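Einlagen lagern: gelbe Böden im Regal?

falzbein58
Gelbe Fachböden, darauf schwarze Polsterteile. Kontrast gut, Blendung bei direktem Licht stört. Matte Folie drauf?

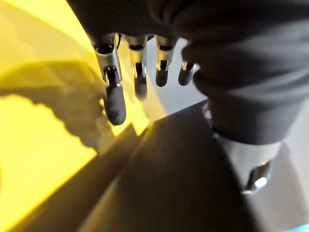

Die Folie von Jardine kostet 107 Euro pro Rolle. Lohnt das?

Plarngate_Werkstatt
Nein. Folie wirft Blasen. Leuchte versetzen.

rasterloch
Widerspruch. Bei uns hält sie seit Mai - allerdings vorher entfettet.

falzbein58
Zweiter Punkt: Sohlenformen nebeneinander ablegen oder stapeln?

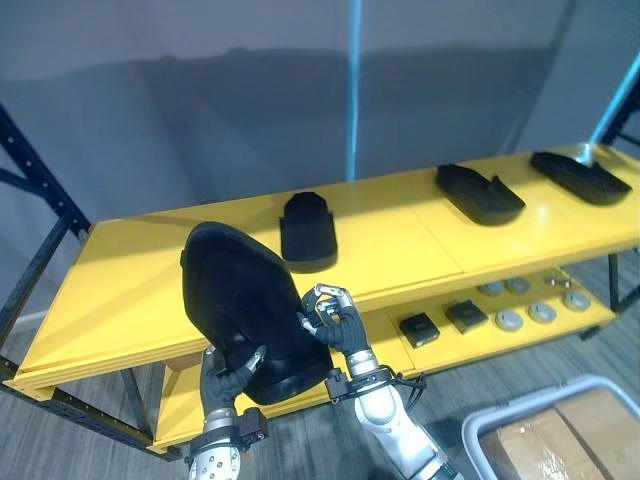
Gestapelt drückt sich bei mir der Rand platt.

rasterloch
Nebeneinander. Kleinteile auf den unteren Boden.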